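November
Progress report from the equipment planning desk, Ornton site

Purpose of this report

This is the second report on the planning money which you gave us for the Gatchalian rooms project. The first report was mostly about the lease of the building. The present one is about what we intend to buy, in which order, and what we have learned from the simulation work before any large payment is made. I have tried to keep the accounting part short. The full sheets were sent separately on Friday.

Where we stand with the money

The planning grant was 2052 pounds. Of this amount we have spent 797 pounds. The largest part went to the workstation upgrade, which was approved in the spring. The rest was used for the licence of the room models and for two visits to the supplier. We have not yet used the travel line again, and I would like to ask that what remains there can be moved to the simulation line. I understand that this needs a written agreement from your side.

The money for the robot itself is not part of this grant, so none of it is touched.

The choice between one arm and two arms

When we wrote the application, we asked for a mobile base with one arm. The supplier, Rusus, offers the same base also with two arms. The difference in price is considerable, and in the first report I wrote that we could not justify it. I must now correct this opinion a little.

For bedroom tasks such as putting a pillow straight or pulling a sheet, one arm is slow in our tests and very often it must let go and start again. With two arms the same tasks were completed more often. We ran 200 trials for each version in simulation. I do not want to give you a percentage yet. The cloth in the simulator is stiffer than real cloth, and a part of the result may come from this.

The other side of the question is space. The two-arm version needs more room at its sides, and the rooms at Ornton are narrow. We therefore asked our modelling colleagues to prepare narrow bedrooms in the Dota room set, with a bed in the middle and storage furniture along one wall, and to drive the two-arm version into them.

In the view over the robot's body, the left arm is stretched out with the gripper over the foot of the bed, while the second arm is at the side of the dresser. Between the bed and the dresser there is only a narrow aisle. Our concern is mostly the second arm, as it must be folded before the base can turn. We have now added this folding to the list of functions which the supplier must demonstrate to us before we sign.

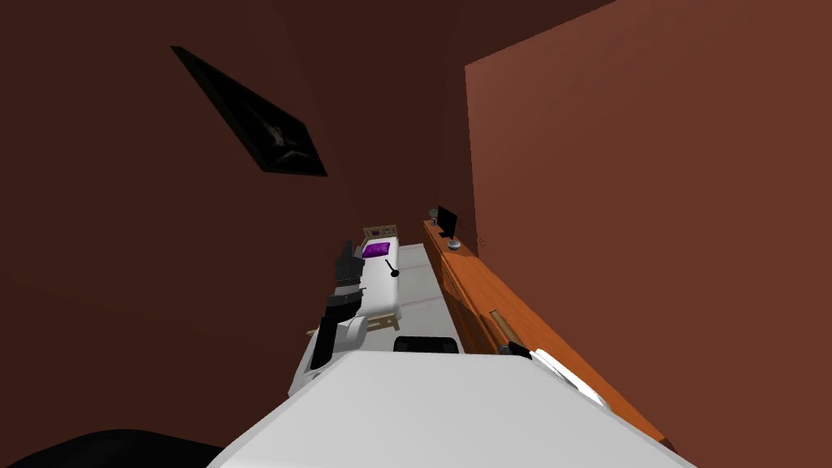 Items still to be bought

The list below is in order of need. Prices are in the separate sheets.

1. Mobile base with arms. Decision on one or two arms is open, see above. Delivery time is given by Rusus as 29 weeks, which is longer than we were told in the beginning.

2. Second pair of grippers. We learned from other users that finger pads wear out quickly, and we do not want to stop the work for a spare part.

3. Test furniture. We would like to buy this second-hand: one bed, one dresser and several small things to be picked up. The sizes should be close to those in the models, otherwise the comparison is weak.

4. Charging point and floor work. The present floor in the test room has a raised strip at the door. The landlord has agreed that we remove it at our own cost.

5. Service contract. I have asked for a price for the first year only. The supplier prefers three years.

Risks

The long delivery is the main risk. If the order is not placed before the end of winter, the robot will come after the lease has already been running for half a year, and we would pay rent for a room with only furniture in it. A possible solution is to hire a base for the first months. I have asked for an offer but have no answer yet.

A smaller risk is that the simulated rooms are too tidy. We have asked for versions with more objects on the bed and on the floor.

What we ask from you

Please confirm whether the unspent travel money can be moved. Please tell us also if a change from one arm to two would need a new application, or if a letter of explanation is enough. We can send this letter within one week.

The next report will contain the result of the supplier demonstration and our final recommendation about the arms.

Contact: Equipment planning desk, Gatchalian rooms project, Ornton | © Gatchalian rooms project | Back to top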